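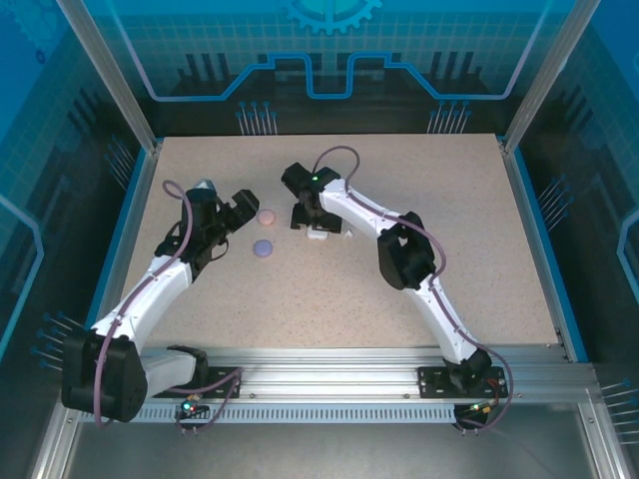
Pale pinkish beige with fine dark flecks, and a thin blue edge left and right.

About Hemevari

Hi, and welcome! I run Hemevari, a paint and color shop in Bickerstaff. If you came here from the opening hours page, the short version is that I mix paint, I match colors, and I teach people how to get both onto a wall. The long version is below, and it is fairly long.

How the shop started

I opened in 2000 under a different name. Back then the sign said Bistumus, which I thought sounded grand and which the phone company managed to spell three different ways in the first year. People assumed we were a pharmacy. One man came in for cough drops so often that I started keeping a bag of them under the counter (I still do, and you're welcome to one).

I changed the name when we moved up the hill to the old feed store. Same tinting machine, same me, much better windows. The windows matter more than you'd think! In the first shop everything was lit by yellow tubes, and I sent a lot of people home with grays that were green by breakfast. Now there is a long bench along the north side where I lay out every sample before I put a lid on anything. If you have ever wondered why I walk off with your paint in the middle of a sentence, I've gone to look at it by the window.

I didn't train for any of this. I had been painting houses for a few years, mostly interiors, and I kept getting stuck with customers who wanted "the color it was before." Nobody sold that color. So I learned to make it, badly at first, in yogurt tubs on a back porch. My earliest matches dried two shades darker than they went on and I couldn't work out why. I know why now, and it's the first thing I cover in the beginner class.

What I do

Color matching is most of the work. Bring me a chip of old paint, a tile, a bit of fabric, a dinner plate, whatever you've got. Something the size of a postage stamp is enough for a solid color. Anything with speckles or a pattern needs to be bigger, say the size of your hand, and you'll need to tell me what you want to do with it. Do you want the background color? The fleck? The color your eye makes out of the two when you stand back across the room? Those are three different cans of paint, and people are often surprised by which one they end up liking on the wall.

I write every recipe down on a card. There are 522 cards in the drawers now, filed by street instead of by color, which drives visitors crazy but suits the way people ask. "I need more of the hallway" is a perfectly good order if you live in town. If you've moved into a house here, come and ask whether it has a card. You might get the kitchen for free, so to speak (you still have to pay for the paint).

Then there's Nillari, our own limewash. It comes in 14 colors and I have no plans to add any. I get asked for a black every few months, and I've tried, and limewash black is a sort of tired charcoal that looks dusty the minute it's up. The palest two outsell everything else. My favorite is the brown, which hardly anybody buys, so please go and look at the brown. It's on the wall behind the register.

Nillari goes on thin and looks like nothing at all for the first hour. I get phone calls at this point. It's fine, leave it alone, go have lunch. It needs a bare mineral surface or the right primer, and it will not stick to gloss no matter how much you sand, so if your walls have been glossed, talk to me before you buy.

I also sell brushes, rollers, drop cloths and the good tape. I don't sell wallpaper anymore. I liked having it, but the books took up half the shop and it was mostly being looked at.

Classes

I teach in the back room, in small groups, all year except August, when it gets too warm in there for anyone to care about undercoat. The beginner class is an evening of mixing and looking. You won't paint a wall. You will paint a lot of cardboard, and you'll go home with a fan of your own colors and probably some on your sleeve, so wear something old.

The second class is brushwork, and it's the one people put off. It's worth doing! Cutting in a clean line by hand is a knack, and once you have it you'll save yourself whole afternoons of taping. We practice on old doors. If you have an old door you don't want, I'll take it off your hands, paneled ones especially.

The limewash class runs less often and fills up quickly. The next round of dates goes up on the shop door and on the classes page on 21st November. I don't keep a waiting list by email, I tried that and made a mess of it, so the sign-up sheet is the real one. You can phone and I'll add your name to it.

A few things I'm fussy about

I won't match a color from your phone. I know, I know. But the screen makes its own mind up about color and so does the camera, and between them you'd be paying for a guess. Bring the thing itself, or borrow one of my cards and hold it up to the thing at home.

I'd rather sell you a sample pot than a gallon. Paint two big squares on different walls, live with them for a few days, look at them with the lamps on. If you hate the color, bring back the rest of the pot and I'll tint it toward something you hate less.

And I don't do trends. I read about them like everyone else, and I'm happy to chat about them, but if your front room has been a good warm yellow for years and you still like walking into it, I'm going to suggest you freshen up the yellow.

Finding us

We're in the old feed store at the top of the hill in Bickerstaff, with the green door. (The green is on a card, under our own street. I get asked.) There's parking on the side, and a ramp around the back if you have a stroller or a heavy load. Matching takes as long as it takes, so if you're in a hurry, drop your sample off in the morning and pick up the paint after lunch. Put your name and the room on the bag, please, and if it's a plate, tell me whether you want it back.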